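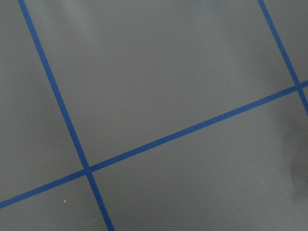
Marking out a worktop with tape

Last updated 28 November 2020

Quick one. Wipe the surface first, let it dry. Blue tape, narrow roll – the wide stuff eats your space.

Longest line goes down first. Pull out 40 cm or so, stick the end, keep it taut, lower it. Dont press till it's straight. Then the next strip, right over the top where they cross. No need to trim.

Wonky? Peel back slowly and redo. Rub down with a cloth, ends too. I change mine every March.

13 comments · 9 shares

Related
Getting tape glue off a desk
Sorting a small parts drawer – Ayanda Zwane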